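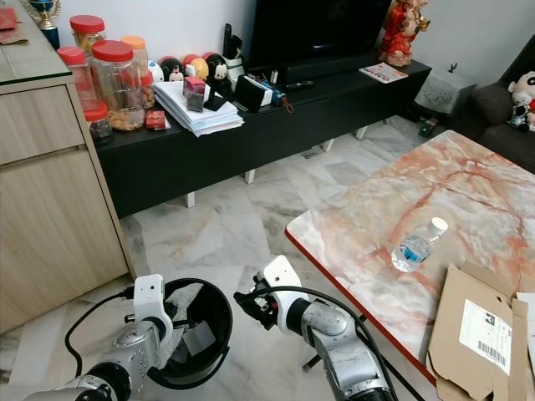 双腕キット「Pamix」の評価機について、右グリッパーの開き幅が再起動のたびにずれる件の記録です。現象が出るのは電源投入後の最初の把持だけで、二回目以降はきちんと戻ります。今回の対象物は小さめの透明ペットボトルで、白いキャップに青いラベル、水が途中まで入ったものを天板に横倒しで置いています。大理石柄のつやつやした天板に透明な容器という組み合わせなので、認識側も疑いたくなるのですが、ログを見るかぎり位置推定は安定していました。ここは素直にすごいです!

環境:Pamix 双腕セット(Skorner 製コントローラ付属)、設定ツールは Delaunay 版
報告者:Colette Bailly
対応:Fallier サポート、Martim Valente
受付日:2020-01-29

【現象】
起動直後に「開」を指令すると、右の指が指令値の86%あたりで止まる。左は100%まで開く。エラー表示なし。
もう一度「閉」「開」を送ると右も全開になる。

【試したこと】
・左右のケーブルを抜き差し → 変化なし
・コントローラのポートを左右で入れ替え → 症状は右グリッパーについてくる
・原点復帰の待ち時間を初期値から2000ミリ秒に変更 → 発生頻度が下がった
・設定を初期化して再現テスト、16回起動 → 2回発生

ポートを替えても右に残るので、コントローラの線はほぼ消えたと思っています。待ち時間で頻度が変わるあたり、原点を読みにいくタイミングが怪しい気がします。

【サポート回答(Valente)】
詳しいログをありがとうございます。右側の原点センサーの応答が遅れたまま、開き幅の基準値が確定しているようです。設定ツールの「詳細」→「軸ごとの初期化」で右グリッパーを選び、「応答待ち」を有効にしてください。変更後は保存してから電源を入れ直す必要があります。待ち時間は初期値に戻していただいて構いません。

【追記(Bailly)】
「応答待ち」を有効にして、同じ条件で16回起動しました。発生ゼロです! 起動が少し長くなりましたが、うちの使い方では気になりません。軸ごとに初期化の条件を変えられるのは知らなかったので、これはかなり嬉しい発見でした。ボトルのような軽いものをつかむときの力加減も気に入っていて、同僚の Yannick Charpentier は休憩も取らずに設定をいじっています。
一点だけ要望です。「応答待ち」の項目が日本語の説明書に見当たりませんでした。索引からでも引けると助かります。

【サポート回答(Valente)】
ご確認ありがとうございます。説明書の件は Waldemar Makowska に引き継ぎました。次の改訂で「軸ごとの初期化」の節に追加する予定です。センサー自体の個体差も見ておきたいので、お手数ですが変更前と変更後の起動ログを一つずつ、このチケットに添付をお願いします。

【追記(Bailly)】
ログを添付しました。変更前のほうは、発生した回のものです。

状態:ログ確認中

Fallier サポート窓口|お問い合わせ|© 2020 Fallier|ページの先頭へ戻る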